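Setting the Table at Drorninlow: An Interview with Kathleen Mac Mathúna

18 January 2020

Kathleen Mac Mathúna has managed dining services at the Drorninlow residence for older adults since it opened. In February the residence will change the way it serves its midday meal, replacing plated service from the kitchen with shared tables at which residents help themselves. She met with the newsletter in the small dining room to discuss the preparations.

The change began with a question from a resident, Kevin Scanlon, who asked why he was never offered the bowl of fruit that stood on the kitchen counter. "He had walked past it every day," Ms. Mac Mathúna said. "We had always thought of it as ours, for cooking. I did not have a good answer for him."

The residence serves 50 people at midday. Under the present arrangement, each plate is filled in the kitchen and carried out. Staff members know the preferences of most residents, and Ms. Mac Mathúna acknowledged that the system has been efficient. She was less certain that it had been pleasant. "People were eating what we decided they liked," she said. "Some of those decisions were made years ago."

Much of the past month has been given to the question of what belongs on the table. Ms. Mac Mathúna and her colleague Roswitha Fankhauser have been trying out different pieces together, among them a woven basket for produce, a dark tray and a light blue plate, and moving them around until the arrangement can be reached comfortably from a chair.

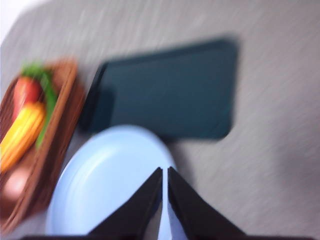 Color has been a particular concern. Ms. Fankhauser, who trained as an occupational therapist, asked that the dishes be easy to tell apart from the surface beneath them. White plates on a pale table had caused difficulty for several residents with reduced vision. "I would set down a white plate and watch a person feel for the rim," Ms. Fankhauser said. "A little color helps. It does not need to be bright."

She also asked for trays with rounded corners, having seen sleeves catch on the older square ones. Ms. Mac Mathúna agreed to the trays but held out for the baskets, which Ms. Fankhauser considered harder to clean. The two settled on using baskets only for whole produce and keeping bread and cut fruit on dishes that can go through the washer.

Asked about cost, Ms. Mac Mathúna said that the residence had set aside $2,661 for the new tableware and had not yet spent all of it. The remainder will be held for replacements. "Things will be dropped," she said. "I would prefer to plan for that than to ask people to be careful at lunch."

Service will begin at 2 tables and be extended to the others once the staff has had time to adjust. Residents who wish to have their meals plated may continue to do so and need not give notice. Those on special diets will be seated as they are now, and their meals will be checked by the kitchen before they are brought out.

Ms. Mac Mathúna said that the response so far had been mixed. Ita Sheehan, a resident, told her plainly that she had spent her working life passing dishes to other people and looked forward to being served. "I told her she could keep her plate exactly as it is," Ms. Mac Mathúna said. "Then she asked whether there would be pears."

Residents and family members with questions about the new service may speak with Ms. Mac Mathúna in the dining office after the midday meal.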